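# In praise of the slow open day

I went along to the Festero open day in February expecting, if I'm truthful, to be a bit bored. I have sat through a good many robot demonstrations over the years, and most of them have gone the same way: a stage, some loud music, an arm behind a rope that picks up a coloured block and puts it down again, and then a gentleman with a microphone telling us all how our lives are going to change. You clap, you eat a sandwich, you go home, and you know no more than you did when you parked the car.

So I was pleased, and rather touched, to find there was no stage at all. We were let into the hall at Reswood at ten in the morning, 34 of us, given a cup of tea, and told we could wander about as long as we kept our elbows in and asked before touching anything. People were working. They carried on working while we were there, and I can't tell you how much difference that makes!

The project they wanted us to see is called Shim, and the idea is simple enough that even I could follow it. Somebody holds a gripper in their hand, much like a pair of tongs with a camera on it, and does an ordinary household job with it, over and over. The recordings are then used to teach a robot how the job goes. A great deal of it is dull. One of the team told me she had done the same little task 117 times that week and had begun doing it in her sleep, and she said it quite cheerfully, with her tea going cold beside her. 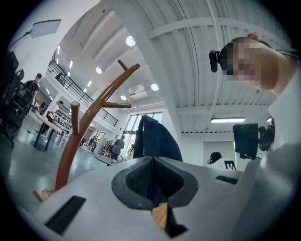 Now, I know there are people who think this sort of thing ought to be kept behind closed doors until it's finished. A friend who came with me grumbled all the way to the station that she had seen nothing "impressive", and I do understand her. If you have paid for a train ticket you'd like a robot that makes you an omelette. But I think she had it the wrong way round (and I told her so, at some length, poor woman). The finished machine would have taught us very little. Watching a grown adult try to pick up something small with two rubber fingers, miss, sigh, and go back to the start taught me more about why robots are so clumsy than any film I've seen.

I had a go myself, on a practice tool they call the Elley. It took me 23 tries to do what my own hand does without asking. I came away with a sore wrist and a good deal more respect for my thumb.

I do have grumbles of my own. I'd have liked somewhere to sit and talk afterwards, and a plain sheet of paper saying who the recordings belong to and how long they are kept. I asked 3 people that last question and had three slightly different answers, all of them kindly meant. If firms are going to invite the public in, and I very much hope more of them will, they should expect us to ask about such things and have something ready to hand us at the door.

Still, I'd go again tomorrow. They're planning another one before the summer, and I've already put my name down, and my friend's too, though I haven't told her yet.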